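Pluklow
Home | Services | Care notes | About us | Contact

About us

Pluklow sorts, folds and puts away clothing and bed linen in private homes. We work in the customer's own rooms, on the customer's own surfaces, with the storage that is already there. We do not wash, dry-clean or iron. Garments are handled clean and dry, and they stay in the home from start to finish.

The company has two offices, one on Escobar Street and a smaller one in the Dema building, where the training room and the supply store are. Most visits are booked through Escobar Street. Customers with a standing arrangement deal directly with the Dema office, and the number is printed on their visit sheet.

What we handle

The greater part of our work is everyday clothing: cotton shirts, T-shirts, sweaters, work pants, denim, children's clothes, underwear and socks. Bed linen comes next, then towels and table linen. We also take on seasonal changeovers, in which heavy items go up or under the bed and light items come down. The busiest month for changeovers is June.

Formal wear, leather, fur and anything with a rigid structure is outside our scope. Curtains are accepted if they have already been taken down.

How a visit is organized

A visit begins with the surface. In most homes the largest clean, flat surface at a workable height is a bed, and our method assumes one. The bed is made before any clothing is put on it, with the spread pulled even on both sides. Pillows and cushions stay on the bed and are moved to the head or to the side against the wall. Phones, chargers, books and glasses are pointed out to the customer and left for the customer to move.

Garments are then laid down by weight. Heavy cloth is handled first. Denim, canvas and thick corduroy take up the most area when spread and the least attention when folded, so clearing them early frees the surface. Light woven shirts come second. Knits come last and are folded in the hand where they are small enough.

Denim is laid out with the waistband toward the worker and smoothed from the seam outward. The side seams are matched before the first fold. If the seams do not match because the garment has twisted in the wash, the waistband is squared instead and the legs are allowed to run slightly off. Pulling a twisted leg straight gives a fold that opens again in the drawer. Pockets are checked by hand from the outside, pressed flat, and opened only if something is felt.

Checked and gingham shirts are folded to the pattern. The grid gives a ready-made straight edge, and a worker who follows one line of the check from hem to collar will have a square fold without measuring. On plain shirts the placket does the same job less well. 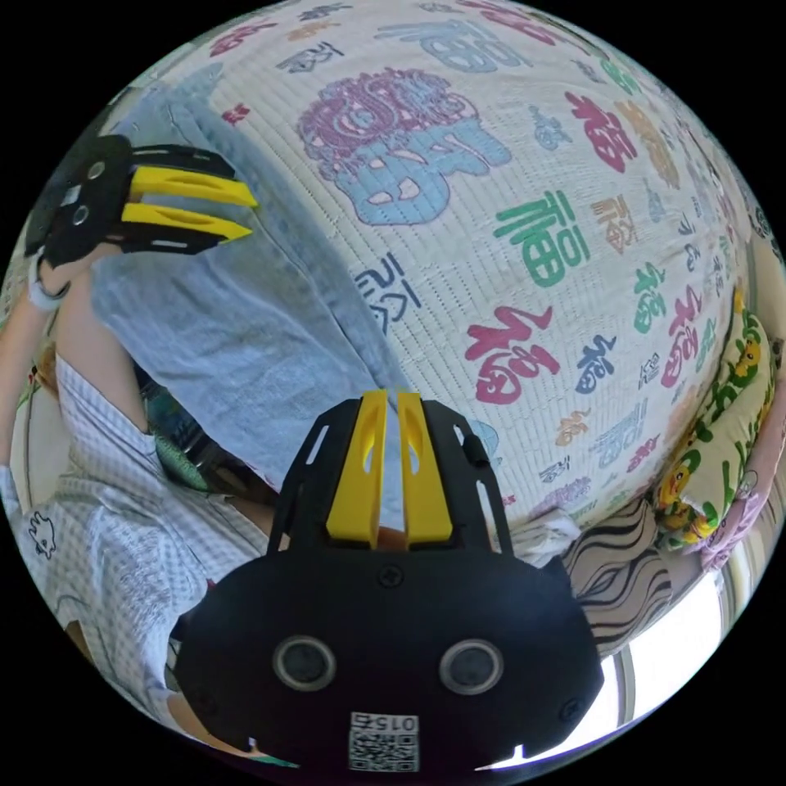 Aurelio Calvo wrote to us that the order is wrong, and that shirts should go first: they crease while they wait, and denim does not. I did it your way for a month and then did it mine, he added, and the shirts came out better mine, though I grant you I had to keep shoving the jeans along the bed.

We tested this at Dema and agree with part of it. Shirts left in a pile beneath heavy cloth do crease. Shirts laid flat to one side, single layer, collars in the same direction, do not crease to any degree that matters in the time a normal visit takes. The written method now says that shirts are set aside flat before the first heavy garment is opened. Where there is no room to do that, shirts go first and the heavy items wait on a chair.

The Histidura method

The procedures above are part of a written manual we call Histidura. It covers folding, stacking, drawer filling, shelf filling, linen cupboards and under-bed storage. The current edition is dated 05/04/2020 and replaces all earlier loose sheets. Customers may read it at either office. It is not sold.

Histidura sets out a folded size for each type of storage and leaves the sequence of folds to the worker, within limits. A shallow drawer calls for upright folding: the garment is brought to a long strip, then folded until it stands on its own edge. A deep drawer calls for flat stacks, heaviest at the bottom, with no stack higher than the front panel. Open shelves take flat stacks with the closed fold facing out. Hanging space is used for what creases most and for nothing else until that is done.

The manual gives five reasons for leaving an item unfolded. These are damp, odor, visible soiling, an open tear, and doubt about ownership. Items left for any of these reasons are placed together, on a towel or in a basket the customer has chosen, with a written slip. We do not guess at ownership in shared households. Two gray T-shirts of the same size and brand can belong to two people, and both of them will know.

Bed linen

Bed linen is treated as its own job, even when it is booked with clothing. Fitted sheets are folded by nesting the corners, then laid down and squared on the bed. Flat sheets need two people or a bed at least as wide as the sheet. Pillowcases are stored inside the set they belong to. Sets with a pattern are folded with part of the pattern showing, so that they can be recognized in the cupboard without being pulled out.

Bedspreads with a large printed motif are useful to us in a practical way. The repeat of the print shows at once whether the spread is lying square, and a spread that lies square makes a good reference for everything folded on it. White grounds are good for this as well. Pale denim and light blue cottons read clearly against them, and loose threads, lint and dropped buttons are easy to find.

Very soft quilts are a poor surface. The hand sinks, the cloth follows the hand, and folds drift. Where the quilt is thick we fold it back to the foot of the bed and work on the sheet, with the customer's permission, or place a board on top. Workers based at Dema carry a board. It is light, covered in plain cotton, and wide enough for an adult shirt.

Daylight is preferred to lamp light for sorting. Navy and black are the usual problem, followed by whites of different ages. If the bed stands by a window, the curtain is drawn back as far as the customer is comfortable with and dark items are sorted on that side. 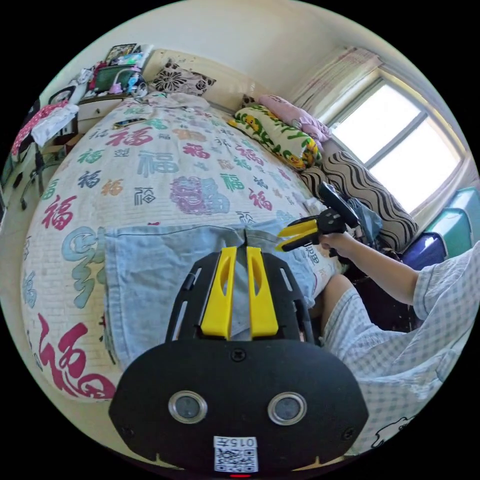
Cushions that run along the wall side of the bed are left in place unless the full width is needed. They form a back edge for the working area and stop finished stacks from sliding down behind the mattress, which happens more often than customers expect. Stacks are built at the far end and the open area is kept nearest to the worker. The reverse arrangement means reaching over finished work, and sleeves catch on it.

Containers on the floor are not used for finished items. Anything folded goes directly from the bed to its drawer or shelf, one stack at a time, carried on the forearm with the other hand on top.

Training

New workers spend their first period in the training room at Dema. The practice stock is 500 garments, bought secondhand and kept deliberately mixed: stretched collars, missing buttons, shrunken linings, children's prints that have stiffened with washing. New clothes fold well for almost anyone and teach very little. A trainee completes 1,000 folds from this stock before going to a home, and the folds are checked for size and squareness against a marked tray. Speed is recorded and has no effect on the result.

After that the trainee works alongside an experienced worker, on heavy cloth only at first. Shirts follow. Drawer filling is taught last, in real drawers, because a stack that looks correct on a bed can still be a finger's width too wide for the runner.

Booking and terms

Visits are booked by phone or at the Escobar Street counter. Please have the following ready when you call: the rooms concerned, the width of the bed or table we will be working on, the type of storage, and whether anything is to be moved between rooms. We supply slips, shelf labels and clean cotton gloves for white linen. We do not supply boxes or hangers.

A visit can be moved free of charge up to the evening before. Storage furniture is not shifted, and drawers that stick are reported and left as found.

Corrections to the Histidura manual can be sent to either office and should quote the section number. They are read before each new edition, and the sender gets a written reply.

Contact | Care notes | Terms of service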